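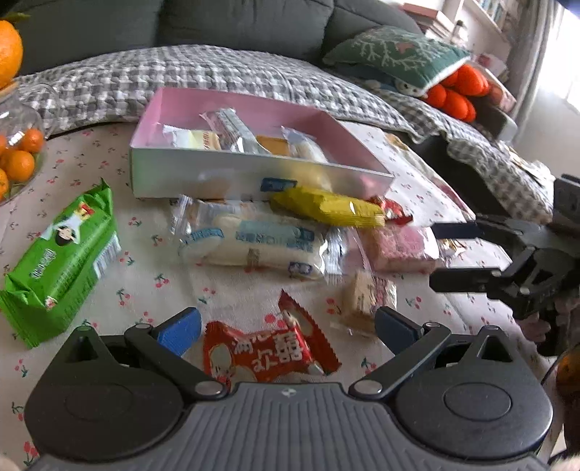 The Snack Table

Cherries on the tablecloth, small and red with green stems, and then the packets. Green one with a cartoon figure, a yellow one, a cream bread roll in clear plastic with blue characters down the wrapper. And the little glossy red one, crimped at both ends, white Chinese lettering – the sort you get handed at a wedding and find in a coat pocket in August.

Tuva Isaksson buys for Brata, the snack counter in Borkby. 50 lines on the shelf, 11 of them new this summer. She tastes everything before it goes out. Usually standing up, usually before the coffee is ready.

Her rules, scribbled down fast. Bread rolls first, while your mouth is clean. Anything salty next. Chilli last, or you're finished for the morning. Water, not tea. Small wrapped things go in a bowl by the till, and they go quick – more than 100 in one afternoon, she says, mostly to poeple who came in for milk.

Storage? A tin with a lid. Flat packets upright like records, soft rolls on top so they dont get squashed. Eat the rolls soonest.

And put a cloth down. A printed one, she says, it hides the crumbs.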